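Clearing out my photo folders, finally

Jan 27, 2023

So I did it. I sat down with a pot of coffee and went through every picture I've saved since September, all 2000 of them (yes, really). Most were screenshots of recipes I'm never going to cook, plus 27 nearly identical shots of the lake at Kultley. It's a pretty lake! But come on.

I use a little program called Haron to find the duplicates, and it's great as long as you don't rush it. I rushed it and lost half my Bustunton trip, then spent an hour digging it back out of the trash.

My new rule is four folders and no more: family, places, house stuff, and a catch-all called Misc that I promised myself I'd keep small. It has 79 pictures in it already, computer cases with their side panels off and all sorts.

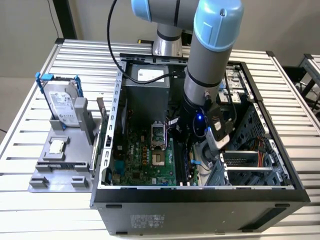
What I'm doing about backups

One copy stays on the laptop and the other goes on a drive in my desk drawer. I looked at paying for Ibrahim's online storage too, but I'm cheap and the free plan fills up fast. Maybe next month, once I've dealt with the videos. I haven't even opened that folder yet.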